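Chapter 7

The Filing Problem

Breaking a chore into steps a two-armed robot can survive

In this chapter you will
– turn a one-sentence chore into a task sheet
– decide where a task starts and where it is allowed to stop
– write a success rule that two people will score the same way
– plan a reset, and find out who has to do it

7.1 A chore anyone can do

Every October the second-year robotics class at Tutbridge College is asked to propose a chore. The proposals are ambitious. Past classes have offered to make an omelet, walk a dog, and in one memorable case "do the dishes but also dry them." The instructor, Paavo Ikonen, reads each proposal aloud in a level voice and then asks the author how the robot will know it has finished. The omelet people sat down fairly quickly.

The chore that survived is the one we will use for the whole of this chapter. It fits in one sentence: Put the box file away in the cabinet and shut the doors.

You have done this, or at least have been told to. It takes a person a few seconds and no thought whatever, and therein lies the trouble. The thinking was done so long ago, mostly before you could tie your shoes, that you no longer have access to it. The class project, known as Juntunen after a cat, is an attempt to get it back and write it down.

Before reading on, take a sheet of paper and list the steps you think the robot needs. Keep the sheet. You will want to see how short it was.

7.2 The first task sheet

One group handed in this version in the first week:

1. Pick up file.
2. Put file in cabinet.
3. Close cabinet.

It received 2 marks out of 10, one of them for spelling. Step 1 does not say which file, or which hand. Step 2 assumes that the cabinet is open. Step 3 assumes that the hands have come back out, which the group had also assumed, right up to the first rehearsal.

The group's second version ran to four pages and included the sentence "The robot should be careful." A robot cannot be careful. It can move slowly, it can keep a set distance from a shelf, and it can stop when a motor works harder than expected. Each of those is a number somebody has to choose. When you find yourself writing an adverb on a task sheet, cross it out and ask what number it was hiding.

7.3 Start states

A start state is a written statement of how the world must be before the first movement. For the filing task, the class settled on the following after a good deal of arguing:

Robot facing the cabinet, arms clear of the doors.
Both doors of the chosen section fully open.
File to be moved lying flat on the cabinet top, over the opening.
Space for it on or below the shelf.

Opening the doors was left out on purpose. A hinged door swings through the very place where a robot would like to stand, and the hand that pulls it has to travel along a curve. That makes it a second task, with its own sheet and its own failures, and Narnevitz, the group that volunteered for it, have our sympathy until Chapter 9.
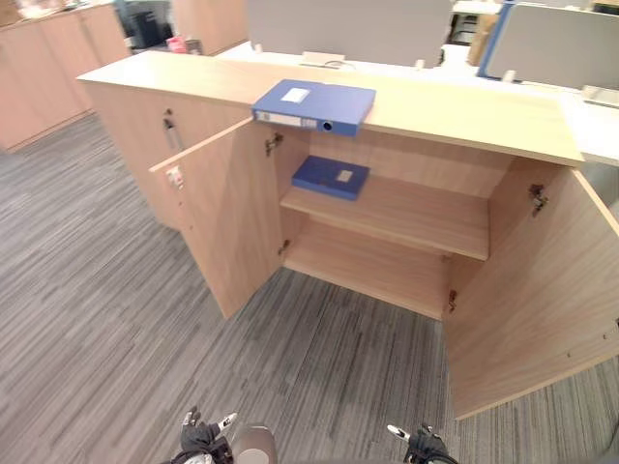 Notice how much a start state leaves to luck if you let it. "Lying flat" still allows the file to be turned any way at all. A gripper approaching the long side of a box file has to open only as far as the file is thick. Approaching from above, it has to span the full width, and most grippers at this price will not. The class added a line about which way the spine should face, and the success rate improved before anyone had touched the code – a humbling afternoon for those who had spent the week on the code.

7.4 When is it away?

Now the stopping point. Ask three classmates whether a file that sticks out past the front of its shelf has been put away. One will say yes, one will say no, and one will ask whether the door closes. Give the third one the job of scorer.

The rule adopted at Tutbridge was that the file is away if both doors can be shut without moving it. This has the virtue of being testable with one finger. It says nothing about neatness, and the class spent a whole session discovering that they cared about neatness after all.

7.5 The reset

Across the term the class logged 320 attempts. Each one ended with a person taking the file out and putting it back where it began. Allow 15 seconds for that and you have 80 minutes of filing, performed backward, by students who had signed up for automation. Put the reset on the task sheet, with a name beside it.

Exercises

7.1 Rewrite the three-step sheet in 7.2 so that a stranger could follow it with two sticks for hands.

7.2 Write a start state for hanging a coat on a hook. Trade with a partner and set up theirs as wrongly as the wording permits.

7.3 Using the reset time in 7.5, work out how long 2000 resets would take. Suggest who should be told.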